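Leaving the Fellowship, Staying for Dinner

Eamon Costello spent 16 years as a member of the Rellell Fellowship, the last 6 of them as an elder. He now co-hosts a small podcast on secular ethics and runs a monthly discussion group in Fleltton for people who have left high-control churches. We spoke by phone on a Thursday evening, after he had put his kids to bed.

Costello did not grow up religious. His parents were lapsed Catholics who went to Mass for funerals. He joined the Fellowship at 23, when a coworker invited him to a potluck.

"People expect a story about being lonely or desperate," he said. "I was fine. I had a job and a girlfriend. The food was good and they asked me questions about myself. I went back the next week."

At its peak the Fellowship had 2,000 members, spread over 4 congregations. It taught that moral knowledge came only through its own reading of scripture, and that people outside could imitate goodness but could not possess it. Costello taught that lesson himself, to teenagers, for years.

I asked when he stopped believing it.

"There wasn't a day. My neighbor at the time was a man named Sadeghi, an atheist, retired, a very private person. When my wife was in the hospital he mowed our lawn and drove our oldest to school. On Sunday I was supposed to stand up and say that what he did was a kind of counterfeit. I said it. I said it a couple more times after that, and then I asked to be taken off the teaching schedule."

The other elders gave him a summer to rest. He spent it reading, mostly library books, mostly at night. He read Hume and didn't understand much of it. He read a general history of ethics and understood more. In June he told his wife that he no longer thought morality needed a god behind it – and she told him she had been thinking the same thing for 2 years.

"That was hard to hear," he said. "We'd been sitting next to each other every week, both pretending."

They left together. The Fellowship does not use the word shunning, but members were told to limit contact, and most of them did. Costello lost his closest friends and some of his customers. He repairs furnaces for a living.

He is careful about how he describes the group now, and he dislikes the word cult. "It tells the listener to stop thinking. If I say cult, you picture robes. You don't picture a guy with a casserole who remembers your birthday. That guy is the reason people stay."

The podcast, Fleltine, came out of the discussion group. It is recorded in his dining room, and the episodes run long. 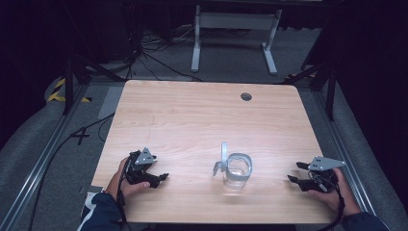 "We don't do debates," Costello said. "I've had enough of people trying to win. We take one question, like whether you can owe something to a person who's dead, and we talk until we get tired of it. Sometimes we end up where the church would have. Honesty matters, look after your parents. I don't mind agreeing with them on that. I mind being told I can't have a reason of my own."

I asked what he would say to a believer who thinks his reasons have nothing underneath them.

"I'd ask what's underneath theirs. If God says cruelty is wrong, either there's a reason or there isn't. If there's a reason, I can use it too. That's an old argument, I didn't come up with it. But I was an elder and I had never once heard it."

His mother-in-law is still a member. She comes to dinner, which is technically a breach of the contact rule, and she says grace before eating. Everyone else at the table waits until she is done.

"The kids ask her about it and she answers them," he said. "Then they ask me, and I answer them. She and I have agreed not to correct each other in front of the kids. After they go up to bed, we correct each other."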